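De : Eftychia Tsakiris
À : liste cuisine-lasside
Date : mercredi 29 mai 2024
Objet : Re: planche et ruban bleu

Bonjour à toutes et à tous,

Daichi Oda écrivait :
> Je prépare la table pour l'atelier de juillet. Est-ce que
> la planche en bambou suffit pour les citrons, ou
> faut-il en acheter une seconde ?

Merci Daichi, c'est vraiment gentil de t'y prendre si tôt ! À mon avis une seule planche suffit, posée à gauche, la poignée en métal vers l'extérieur – chez Misness on faisait toujours comme ça et personne ne se cognait.

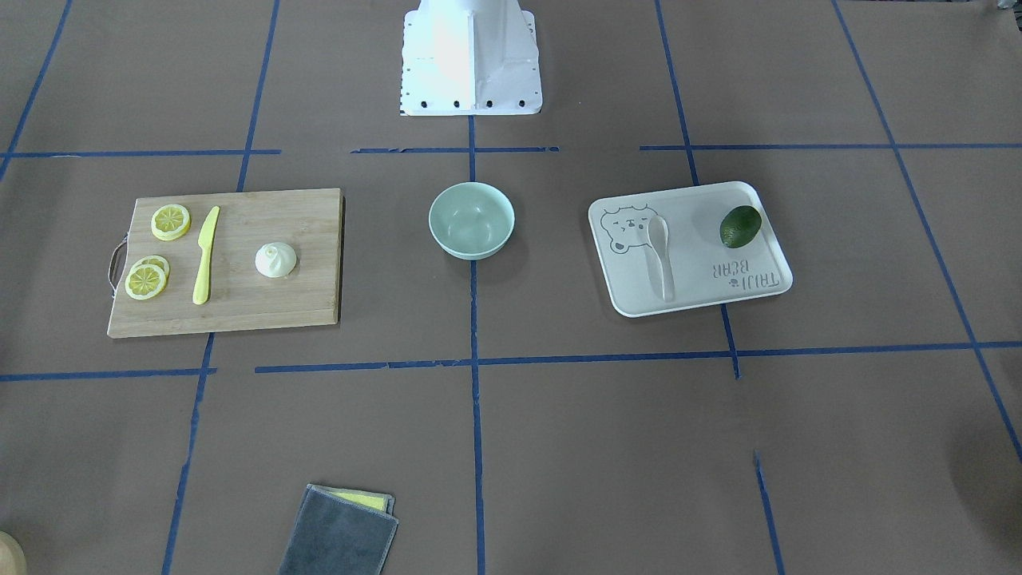

La planche avec les rondelles de citron, entre les bandes bleues.

Pour le bambou, un peu d'huile de temps en temps, et on essuie dans le sens des fibres (ma vieille planche de Drurkholm a tenu 16 ans à ce régime, alors j'y crois).

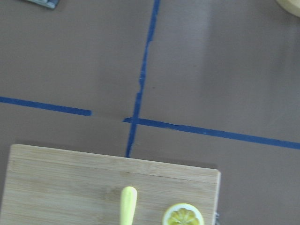

Le ruban

Les lignes ne sont pas bien droites, et cela ne me gêne pas du tout. Par contre je referais les bouts abîmés avant juillet, parce que ça accroche l'éponge. Coupez aux ciseaux – à la main, ça s'effiloche. Il me reste un rouleau si besoin. 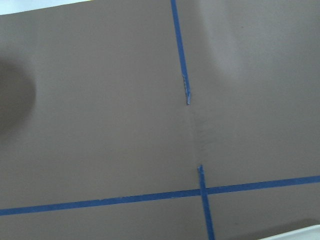

Un bout de ruban effiloché, à reprendre.

Je vous embrasse, et Daichi, garde-moi un citron !

Eftychia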